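Grakex – Qui sommes-nous

Grakex assure l'installation, l'entretien et la réparation de cellules robotisées destinées au démontage de matériel informatique. L'entreprise emploie 10 personnes et partage ses locaux avec l'atelier Pešek, qui usine les posages et les pièces de rechange.

Notre cellule de référence, Uklow, sert à la mise au point des programmes avant leur livraison aux exploitants. Chaque nouveau modèle d'ordinateur y fait l'objet d'un réglage complet : position du boîtier, hauteur d'approche de la pince, trajectoire des câbles.

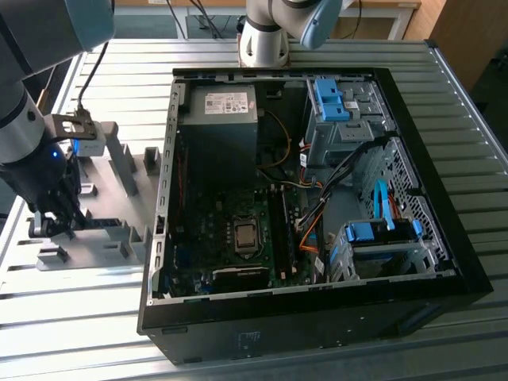 La cellule Uklow : bras équipé d'une pince à deux doigts, support de pièces et unité centrale ouverte sur la table à profilés d'aluminium.

L'entretien suit un calendrier fixe. Les doigts de pince sont contrôlés toutes les 600 heures de fonctionnement ; la révision générale des articulations et du câblage intervient à 2 520 heures. Après toute intervention sur un bras, les points de référence sont repris sur 3 positions du support, puis consignés dans le registre de la cellule.

Le site de Varnasov accueille les bras à réparer ainsi que le stock de pièces. Les exploitants sous contrat y déposent leurs demandes par l'intermédiaire du service technique – les interventions sur place sont planifiées séparément.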